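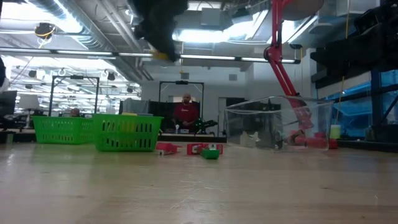
Buying Your First Sorting Arm: Questions I Keep Getting

I plan equipment for a small robotics workshop in Ekthorpe, and people write to me a lot about money. How much to set aside, what to buy first, what can wait until next year. I've been answering the same emails over and over, so I put the answers on one page. If yours isn't covered, the address is at the bottom.

How much should I budget for a first tabletop arm?

More than the price of the arm! I know that's annoying. Our rule in the workshop is to take the quote for the arm and gripper and then add the same amount again for everything else: the table, the mounting, the cameras, the computer, spare fingers, cables, and the afternoon you'll lose to finding the right screws. When we priced our last bench, the "everything else" column came to $1,937, and that was with a table we already owned.

What's in that column, exactly?

Ours had a camera and a bracket to hold it, a power strip with a switch you can reach from your chair, two emergency stops (you want one on each side of the table), a mounting plate, a box of cable ties that I swear evaporates, and a monitor. Then there's a line for bins, baskets and stuff to pick up. Don't skip that line. I did on my first plan and ended up paying for it out of the coffee money.

Do I need special bins and objects?

Nope. Plastic baskets with slotted sides and clear plastic bins do fine for tabletop sorting, and small blocks and cups make good things to practice on. I set aside $62 for bins and objects per table and have never gone over. Buy two of every container, though, and write down where you got them. Stores change their baskets all the time, and if you're comparing this month's results with last month's you really want the same basket.

Is a clear bin a bad idea?

It depends what you're after. Clear plastic can be tough on a camera, because whatever's behind the wall looks blurry or bent. If you're just starting out and want quick success, get solid colors. If you need your setup to cope with the real world, get at least one clear bin early and find out what you're up against before you spend on a better camera. Narayanan Chettiar does our camera setups and would like everybody to own one clear bin and one shiny one. I've budgeted for the clear one.

One arm or two?

Start with one. I say this to everybody and half of them buy two anyway. A second arm means a bigger table, more power, more mounting and a lot more time spent keeping the two out of each other's way. If your job is moving small things from a table into a bin, one arm will keep you busy for months. If you do think you'll want a second one later, buy a table that's wide enough now. That's the one place I'd spend ahead.

What kind of table should I get?

Heavy and flat. Wood is fine, and I like a plain light top since most objects show up well against it. Lean on a corner in the store and if it moves, walk away. Check for glare too: a glossy top under strip lights will throw bright patches at your camera. We had one bench at the old place in Clillcombe that was unusable every morning until somebody hung a sheet over the window.

How much floor space should I plan for?

Take the full reach of the arm in every direction, then leave room for a person to walk behind it with a box in their hands. People forget the second part. You'll also want a spot for the operator's desk with a clear view of the table, plus shelving close by. Shelving fills up faster than you'd believe. For our next room I've drawn in 230 square feet per station, and Catrin Dafis, who has to make all my drawings fit inside an actual building, has already asked me twice to shrink it.

New or used?

I've done both. A used arm from a seller who'll run it in front of you can be a great deal. A used arm in a sealed box, "worked when stored," is a gamble I won't take again. Ask for the controller, the pendant if there is one, the original cables and any software license in writing. Grippers I always buy new. They take the most knocks, and a worn one will have you chasing problems that aren't in your code at all.

What about leasing?

Worth a look if you only need the equipment for one project. We leased through Hovland for a season and it was painless, but read the part about wear. Our contract counted scratched fingertips as damage, and fingertips get scratched. Over two years or more, buying came out cheaper for us every time I ran the numbers.

How long does everything take to arrive?

Longer than the quote says, and never all together. The arm came first on our last order and then sat there for 6 weeks waiting for its mounting plate. Now I order the plate and the bracket before anything else, even before the arm is approved (Efa Wogan in purchasing rolls her eyes, but she signs it). If your budget year closes in December, get your orders in by early fall.

Who's going to run it?

Please put this in the budget! Somebody has to reset the objects, watch the arm, keep notes and hit the stop when things go sideways. At our place that's a real share of Yakubu Ekwueme's week, and for the first year I hadn't costed a minute of it. Write down the hours as well as the hardware. Managers take it better up front than halfway through.

Should I pay for a support contract?

For the first year, yes, if it includes phone calls with a human. After that we dropped ours and kept a small repair fund instead. The fund has paid for fingers, one cable and a fan.

My boss wants a payback date. What do I say?

If you're sorting for production, time a person doing the job for a full shift and work from there, and be stingy with your guess for the arm's speed. If it's for research or training, I wouldn't promise a payback date. I'd promise what you'll have tried by when, and stick to that. Nest Parri has a one-page planning sheet from our Traltonon project that lays this out nicely, and she's happy to share it.

Can I send you my shopping list?

Sure, I like looking at them. Send it to the workshop office with "shopping list" in the subject line, and include the size of your room and what you want the arm to pick up. I usually write back within a couple of weeks, slower when we're moving benches.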